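Call for Participants: Home Cook Recipe Testing Panel, Fermented and Pickled Vegetables

The Motilcombe Center for Home Cooking invites applications from adults who cook regularly at home and who wish to serve on its next recipe testing panel. The panel will test recipes for fermented and quick-pickled vegetables before they are published in the Center's second household cookbook. Up to 30 places are available. Applications close at 5:00 p.m. on the last working day of July.

Background

The Center develops and publishes recipes for ordinary kitchens. Each recipe is written by a member of the kitchen staff, cooked by a second member of staff working only from the written page, and then sent out to testers who have had no contact with the author. A recipe that cannot be followed by a stranger with a standard stove and a small refrigerator is returned for rewriting.

The first cookbook, Vomotura, dealt with dried beans, lentils and whole grains. Testers submitted 486 written reports during its preparation, and a number of dishes were dropped or changed considerably as a result. The barley and mushroom soup, for instance, lost its overnight soak, and the chickpea flatbread was moved from the oven to the skillet.

The new book carries the working title Tapsell. It contains 46 recipes, among them sauerkraut with caraway, salted cucumbers with dill and horseradish leaf, radish kimchi, pickled green tomatoes, beet kvass, and several relishes made with vinegar and intended for use within a week. A short closing section covers dishes cooked with the finished pickles, such as sour cabbage soup and a braise of pork shoulder with kraut and apples.

What testers do

Each tester receives a packet of six recipes. Four are assigned by the Center, and two may be chosen from a list according to taste and season. Testers are asked to make each recipe once, exactly as written, and to complete a report form within three days of tasting the result. Fermented recipes need between five days and four weeks at room temperature, and testers should expect to have more than one jar on the counter at the same time.

The report form asks for the following:

The weight of the vegetables before and after trimming.
The brand and type of salt used, and the amount by weight.
The temperature of the room at the start of the ferment and on each day it is checked.
The day on which bubbles, clouding or a sour smell were first noticed.
Any step that had to be read more than once, copied out word for word.
Notes on taste and texture from the tester and, where possible, from one other person in the household.

Reports should be plain and specific. A comment such as "too salty after day six, good on day four" is more useful to the kitchen staff than a general rating. Unfavorable reports are welcome and have no effect on a tester's standing or payment.

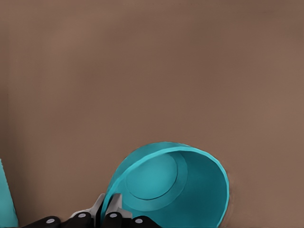
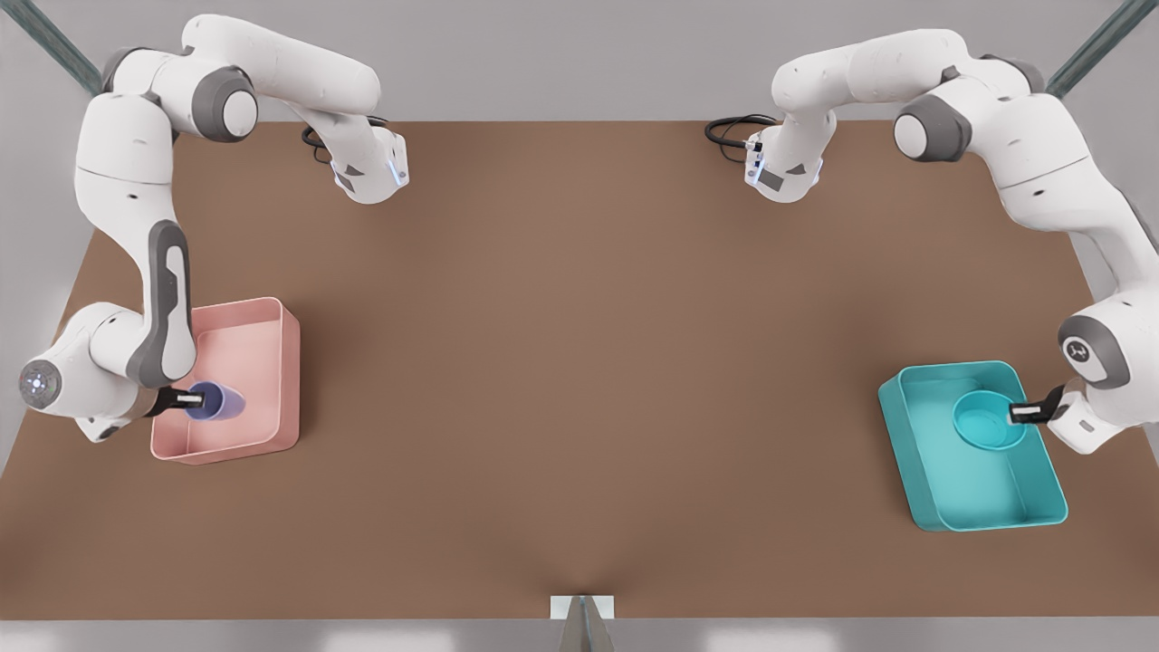
Testers may not substitute ingredients, change the quantity of salt, or shorten a fermenting time without first writing to the panel coordinator. The proportion of salt to vegetable affects the safety of the food as well as its flavor. Any jar that shows fuzzy or colored growth, or that smells rotten, must be discarded without tasting. The tester should then report the discard and will be offered the choice of repeating the recipe or moving to another one. Full payment is made in either case.

Time required

The testing period lasts fourteen weeks. Most testers can expect to spend two to three hours in a week when a new recipe is started, and a few minutes a day in other weeks. There are two group meetings, one before testing begins and one at the midpoint. Both are held in the teaching kitchen at Motilcombe at 6:30 p.m. and last ninety minutes. Testers who live too far away to travel may join by telephone.

The first meeting includes practice in weighing salt, packing a jar and keeping vegetables under the brine. Attendance at this meeting is required of everyone, including those with long experience of pickling.

Who may apply

Applicants must be eighteen or older and must cook at home at least four times a week. No professional training is needed. The Center is looking for a mixed panel and would particularly like to hear from people who have never fermented food before, from people who cook in small apartments or shared kitchens, and from people who grew up with pickling traditions and are willing to follow a recipe that may differ from their own.

Applicants must also have:

A digital kitchen scale that reads in grams.
A refrigerator with room for two quart jars.
A place out of direct sunlight where jars can stand undisturbed.
The ability to read recipes and write short reports in English.

Current employees of food manufacturers, cookbook publishers and restaurants are not eligible, nor are members of their households. Testers who served on the Vomotura panel may apply again, though no more than a third of the places will go to returning members.

Persons who are pregnant, who have a weakened immune system, or who have been advised to limit salt should speak with a doctor before applying. Allergies must be listed on the application. Some recipes contain fish sauce, dried shrimp, mustard seed or celery seed, and the coordinator will assign packets accordingly.

Payment and materials

Testers receive a fixed payment for each completed report and a further payment at the end of the testing period when all six reports have been accepted. The current rates are printed on the application form. The Center supplies quart jars, glass weights, a thermometer, pickling salt and any spice that is not commonly found in a grocery store. Vegetables and vinegar are bought by the tester and repaid on presentation of receipts, which should be sent in together with the report they belong to.

Jars, weights and thermometer may be kept. Each tester will also receive one copy of the finished cookbook and will be named in the acknowledgments unless he or she asks not to be.

Confidentiality and use of reports

Recipes sent to testers are drafts and are the property of the Center. They may not be posted, copied for friends or used in classes before publication. Testers are free to say that they serve on the panel and to serve the food at their own tables.

Reports are read by the kitchen staff and the editor of the book. Short passages may be printed beside a recipe, with the tester's first name only, and only with written permission. Contact details are kept for the length of the project and then removed from the Center's files.

How to apply

Application forms may be picked up at the front desk of the Center or requested by mail. The form asks for a short account of the applicant's kitchen and cooking habits and for a writing sample of no more than one page. For the sample, applicants should describe a dish they have cooked from a printed recipe in the past month, stating what the recipe said, what they did, and how the dish came out. Polished writing is not expected — the staff are looking for close attention and clear detail.

Completed forms should be marked with reference number 3059 and addressed to Zlata Dovhaniuk, Panel Coordinator, Motilcombe Center for Home Cooking. Forms may also be left in the box inside the main entrance between 9:00 a.m. and 4:30 p.m.

All applicants will receive a written reply. Those on the short list will be invited to a telephone conversation of fifteen minutes, during which they will be asked about their equipment, their schedule and any foods they do not eat. Applicants who are not offered a place may ask to be kept on the reserve list, from which replacements are drawn during the first four weeks of testing.

The Center welcomes applications from people of all backgrounds. The teaching kitchen is on the ground floor and has one lowered work counter. Applicants who need large-print recipes or other arrangements should note this on the form, and the coordinator will be in touch before packets are mailed.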